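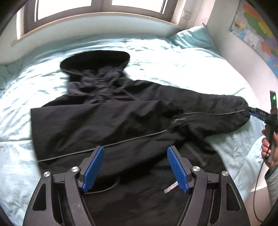
About Skumbridge

Skumbridge is a clothing repair and alterations workshop in Graltton. Mostafa Ramadan opened it in a former shoe shop with two sewing machines and a steam press, and there are now six of us on the bench.

Most of our work is everyday mending: zippers, hems, linings, torn pockets and worn cuffs. We also re-waterproof rain gear and take in suits and formal wear. We don't do leather or fur - we can give you the name of someone who does.

We hold the uniform repair contract for 10 schools in the district. August is our busiest month, so please bring school items in by mid-July if you can.

Small repairs are usually ready in three working days. Zipper replacements take longer if we have to order a colour we don't stock. You'll get a written quote before we start, and all our stitching is guaranteed for a year.

The counter is at 44 Ramadan Lane, beside the Jurnoteo print shop. Parking is at the rear. Drop-off is from 8 a.m. and pickup is until 5:30 p.m.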